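Color Bench opens at Mondis science room in Brernudau

November 16, 2021

BRERNUDAU – The Mondis learning center got its chemistry corner back this week. White table, white walls, wooden racks, glass tubes. And a lot of colored water.

The new Color Bench opened to families Saturday morning, after a long spring of delays and a July reopening that didn't happen. Plumbing, mostly. The sink is in now. The drain too.

It's a simple set-up. Kids get a rack, a dropper and three cups of water dyed with food coloring, then mix and fill as they like. No heat, no real chemicals, nothing that stains worse than a popsicle. Staff say the point is to get small hands used to pouring slowly and to using a rack properly before anybody hands them something that matters.

The glassware is real though. That was argued over. Plastic tubes were cheaper and came in bigger boxes, but they scratch, and once they cloud up you can't tell yellow from orange.

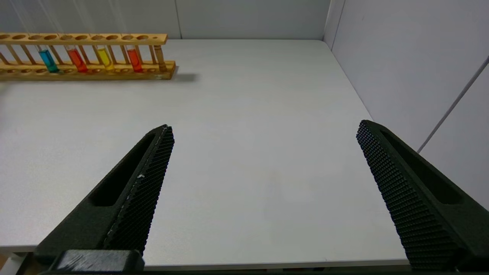 Tubes are rinsed at the end of every session and go upside down on the drying pegs overnight. Racks get wiped and left out to air, never soaked – wood swells, and then the tubes stick in the holes and somebody pulls too hard. The center lost a few that way at its old site on Gebru Street.

Money for the bench came from the Grirnuncombe Fund, a small local grant that pays for equipment but not for staff time. The award was $971. Most of it went on glass and racks, some on the table top, which had to be replaced after the leak. Paint for the walls was donated.

The old room was green and brown and pretty dark, and parents who remember it will notice the difference right away. White was picked on purpose. Colors read better against it, and spills show up before a sleeve goes through them.

Sessions run an hour and five minutes, which sounds odd but leaves time for clean up. Each one starts with a short demo on how to hold a tube, how far to fill it and why you stop well short of the top. After that its mostly free play. Older kids can try the pattern cards, where you match a row of colors from left to right and leave gaps in the rack where the card shows a gap. Harder than it looks when you only start with red, yellow and blue and the card wants two shades of orange.

Goggles are provided. Aprons too, but there are not many in the small size, so bring an old shirt.

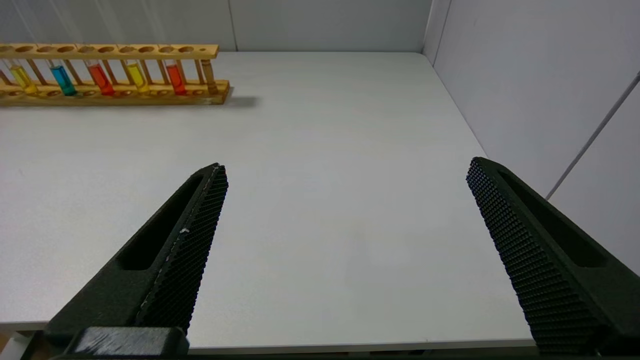
If you want to go

Color Bench sessions are Saturdays at the Mondis center, Brernudau, ground floor, second door past the coat hooks. Ages 5 and up, an adult has to stay in the room. Cost is $5 a child, adults free. Booking is by phone or at the front desk, no online booking yet – the center says that's coming.

School groups can ask for a weekday morning. There's a flat charge of $65 per class and teachers should send numbers ahead so enough tubes are washed and ready. The Gebru Street school has already booked its first visit.

Parking is behind the building. The front lot is still torn up from the drain work and will be for a while, so follow the cones.

The center is also after clean glass jars with lids, jelly jar size or smaller, for storing dye. Drop them in the crate by the desk. Labels off please, and no pickle jars, the smell dosen't come out.

A second bench, for magnets and simple circuits, is planned for the other end of the room if the next grant comes through. No date on that.

12 comments | 360 shares

Contact the newsdesk | Copyright 2021 Brernudau local news | Back to top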